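Gralura big brick tub, 348 pieces
Reviewed by Rin Kinoshita

Had this since January so time for an update. Short version, good bricks, awful tub. Four stars, would be five if the lid stayed on.

Bought it for my nephew and his sister, they're over most afternoons after 3. Wanted the chunky kind, no tiny bits in the vacuum.

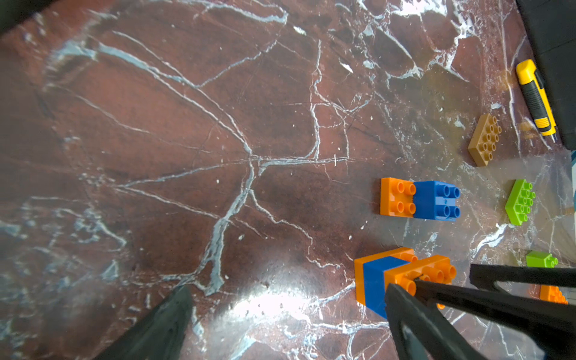
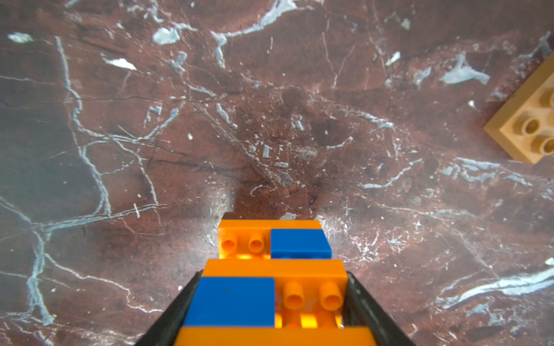
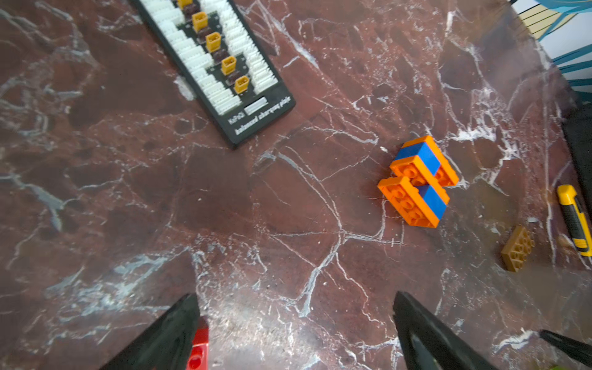 OK so grip. Really good. Stacks hold when you pick them up by the top piece, which the old Juvard set we had never did. The younger one can pull them apart on her own too. No teeth needed. Juvard ones I was forever prying apart with a butter knife.

Edges are smooth, no sharp seams. Stepped on plenty. Hurts, but less than the small kind.

Colors fine. Wish there were more long ones, the kids fight over those. Loads of squares, hardly any 2 x 12 plates. If you're building a garage or a bridge you run out fast and then somebody cries.

Now the tub. Lid is hopeless. Clicks on at one corner, pops off at the other. Carried it upstairs once and the whole lot went down the stairs, took me till dinner to find them all. We moved everything into an old Clomis storage bag with a drawstring and thats been fine. Handle on the tub feels weak too, didn't trust it after the first week.

Washing: warm water, dish soap, in a mesh bag so they don't go down the drain. Dry them studs down or water sits inside and smells. Did not try the dishwasher, box says no.

Instruction booklet is 2 pages and pretty useless. A house, a truck, some kind of dog. Kids ignored it anyway.

Mine came from Sekiguchi, the toy store by the station, they had the bigger 897 piece one too but where would I even put it. Delivery was quick, box had a dent, nothing missing as far as I know.

Would buy again, definately. Just get a bag for them the same day.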